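首页 > 新闻中心 > 新闻稿

Planent 推出家庭收纳租借服务，Kondetti 门店十一月开始受理

Planent 公司今天宣布，将于十一月在 Kondetti 街区的门店开始收纳箱租借服务。搬家、装修或者换季的家庭，可以按月租用塑料收纳箱，用完以后送回门店，不必再购买一次性的纸箱。

这项服务的准备工作进行了 6 个月。在准备期间，公司向门店的顾客发出问卷，收回有效回答 391 份。很多顾客在回答中写道，家里的箱子平时占地方，到了真正需要的时候又不够用。还有顾客希望箱子能够看到里面的东西，这样找衣服和文件的时候，可以不用一个一个打开。公司根据这些意见决定了租借的方式和箱子的种类。

租借的最短期限是一个月，最长可以连续租用 6 个月。每个家庭一次最多可以租用 60 个箱子。箱子归还以后，由 Planent 在 Tarau 的仓库统一清洗和检查，然后再提供给下一位顾客。有裂纹的箱子不再出租，会交给回收工厂处理。

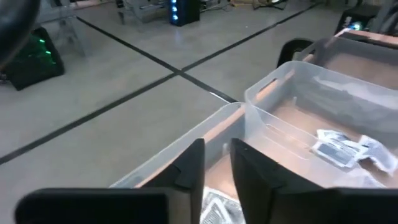

第 2 期

从服务开始的当天起，Kondetti 门店的营业时间延长到晚上八点，方便下班以后来取箱子的顾客。住在 Dương 街区的顾客也可以申请送货上门，送货费用按照距离计算，具体金额在预约的时候告知。归还时同样可以预约上门取件，请顾客提前两天联系门店。

为了避免纠纷，公司请顾客在归还以前确认箱子里没有留下个人物品。如果仓库在检查时发现物品，会登记并保管 60 天，期间顾客可以凭租借单领取。食品、液体和易燃物品请不要放入箱子。

Planent 表示，今后会根据冬季的使用情况，考虑在 Dương 街区开设第二个受理点。现有的收纳用品销售业务不受影响，顾客仍然可以在门店购买新的箱子和标签。已经租用箱子的顾客如果想要买下，也可以在租期结束时提出，已付的租金可以抵扣一部分价格。

租借的预约从十一月起在门店柜台受理，价格表和租借规则可以在柜台领取。媒体如需采访或者资料，请与 Planent 宣传部门联系。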